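Bring back the bar

By Rochelle Sheehan

Print this | E-mail this to a friend
Reading time: 3 minutes

Soap. Bar soap. The kind your grandmother had, one lump of it by the sink, going soft on the bottom. I want it back in every bathroom in Lurudbridge and I want it back by September.

I know, I know. There are bigger things to write about. The bridge tolls, the school roof. Other people at this paper write about those and they write about them better than I would. I get the soap.

What set me off was the cabinet under my sink. Went in after a leak and pulled out 7 plastic pump bottles. Seven! Two of them empty, the rest with that last inch that the pump won't reach, so you unscrew it and add water and shake it and get a kind of sad gray juice. Some were Miromell, some were whatever was on sale. All of them had cost me more than a bar does, and a bar has no last inch. It has a sliver. You press the sliver onto the new bar and it sticks and off you go. My mother did it, I do it, my son says it's disgusting. 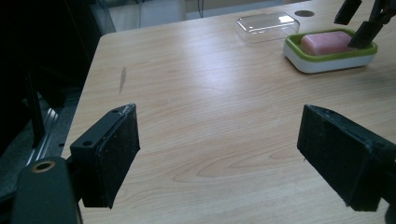 People will tell you a bar is dirty. Everybody's hands on it, they say. Well whose hands are on the pump? Same hands, and before they've been washed. Nobody rinses the pump. I rinse the bar every single time I use it, and then I put it back in the dish, and there you have the other half of my argument, the dish.

Because I'll give the bottle crowd this much. A bar without a proper dish is a mess. A bar on a saucer sits in its own puddle and turns to paste by the end of the week. A bar on the bare edge of the tub ends up on the floor and then so do you. I've had the pretty ceramic ones shaped like a shell. Useless, a shell holds water, thats what a shell is for. Had a wire one from Neneo that left rust rings on the sink. Had a little bamboo thing that went black in the grooves.

What you want is slots. Slots in the floor of it, a rim so the soap can't skate off, and a bottom part under that to catch the drips. Two pieces if you can get them so it comes apart for cleaning. Any color. Go loud with the color, it's a soap dish, when else do you get the chance. It will cost you about as much as a fancy coffee and it will outlive the car.
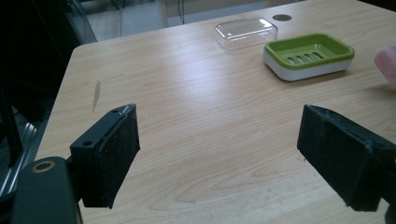 And a lid for traveling, if you can find a box that has one. I'm told there are people who take a pump bottle on a plane in three plastic bags. Fine. My bar goes in a box with a lid and has never once exploded on my good sweater.

A reader, signed only Lam, wrote me last time I brought this up (yes there was a last time) to say that liquid is easier for kids and for anyone with sore hands. Fair. True, even. My own aunt can't hold onto a wet bar and she keeps a pump and I have never said a word to her about it. Keep a pump if you need one. But most of us don't need one, we just stopped buying the other thing because it got moved to the bottom shelf. Go look. I did, last month, in the big store out past the car wash. Nearly 200 kinds of liquid soap by my count, which took a while and got me some looks. Bars? A few feet of shelf down at shin level, half of it dusty.

So here is what I am asking. Next time a bottle runs out don't replace it. Bend down, get a bar. Pink, white, green, I don't care, mine smells like roses and I'm not sorry. Get a dish with slots. Give it a month.

If you hate it write and tell me. The last soap column got more mail then the one on dog licenses, and I read every letter, even the rude ones.

Print this | E-mail this to a friend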